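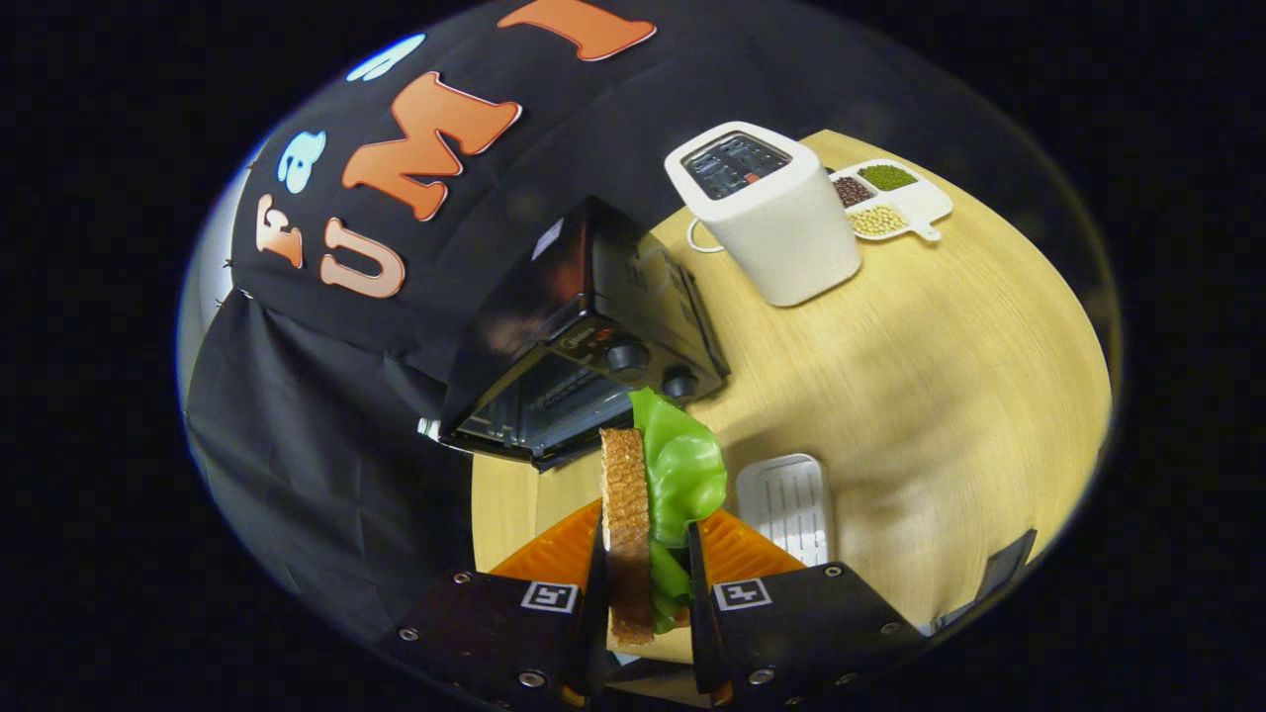
A sandwich held between the two fingers of a gripper, with a toaster oven and a pop-up toaster on the table behind.

Budgets for automation in catering are usually drawn up backwards. The arm is priced first, the software second, and whatever money is left must cover grippers, fingertips, fixtures and the hours needed to try them on real food. At Hotstead this order produced a plan with a firm figure for the machine and a single line, marked "sundries", for everything that touches the bread.

The Dilia kitchens took a different course in September. Before any tender was issued, 300 hours were set aside for trials with hand-held grippers on ordinary dishes. The sum allowed for fingertips and spare pads was 3,562 pounds, a small part of the whole. It was questioned at the time, and it should not have been. Toast and lettuce need to be gripped in quite different ways, and a buyer who has not tried both cannot write a sensible specification.

Mikalov and Abeysekara, the two suppliers most often invited to quote, will each price the end tooling separately if asked. Buyers should ask. They should also require a price for replacement parts over 3 years, and staff time for cleaning should appear in the same table as the purchase cost.

Larger sites may argue that such detail can wait until after installation. By then nearly all the money has been committed, and the kitchen must adapt its menu to the tool it has bought.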